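Home | Courses | Notes | Contact
Print this page | E-mail this page

Handout 4: Demonstration at Urdale, May

Tarek Filali ran the two-arm assembly bench for us. Small parts are laid out on a white sheet, and the arms work over it. Note which hand takes which part.
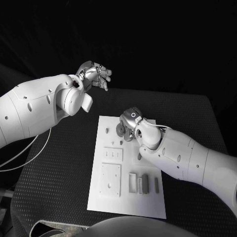 Fig. 3. Both arms at the parts sheet, with a toothed disc under the right gripper.

Before the lab, read Glenys Whitcombe's notes on part layout, page 95.

Last updated: May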